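À propos de l'atelier Ivska

Ivska, c'est une petite école du linge. On y apprend à plier, trier, ranger, repriser un ourlet, choisir ce qu'on garde et ce qu'on donne - et on y prend un plaisir fou ! Luana Teixeira a ouvert l'atelier dans une ancienne mercerie de la rue Forsyth, avec deux tables, un lit et une pile de draps prêtés par sa tante. Depuis, 655 personnes sont passées par nos cours, des étudiants qui emménagent, des jeunes parents, des retraités qui pliaient déjà très bien et voulaient voir comment font les autres.

Nous travaillons toujours sur un vrai lit, parce que c'est là que presque tout le monde plie son linge à la maison. Le matelas s'enfonce un peu, le drap housse glisse, et il faut composer avec. Le premier cours est consacré aux vêtements sombres et doux, nos préférés : on pose à plat, on rabat un bout, on cherche le coin bien carré, on suit la couture du doigt. Les peluches se voient tout de suite sur du noir, alors la brosse n'est jamais loin.

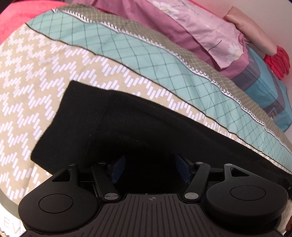 Frøydis Bråten nous a écrit en janvier que le noir restait pour elle le plus difficile, qu'elle ne trouvait jamais l'endroit de l'envers le soir, et qu'elle s'était mise à chercher la couture avant toute chose. Depuis, disait-elle, sa pile tient debout jusqu'au bout de la semaine. Nous avons repris son idée dans le cours des débutants, merci Frøydis !

Les séances durent deux heures, par groupes de six, le matin ou à partir de 18 h. Catriona Cairns s'occupe du pliage et des armoires, Innes Matheson de la couture d'entretien (boutons, ourlets, petits accrocs). Apportez votre propre linge, propre et sec, même froissé, surtout froissé ! Un cours coûte 40 euros, et le carnet de quatre séances 144 euros. Il n'y a pas de niveau à avoir, ni de matériel à acheter.

Pour les inscriptions, passez à l'atelier ou laissez un mot dans la boîte verte à gauche de la porte. Luana rappelle tout le monde, en général avant midi.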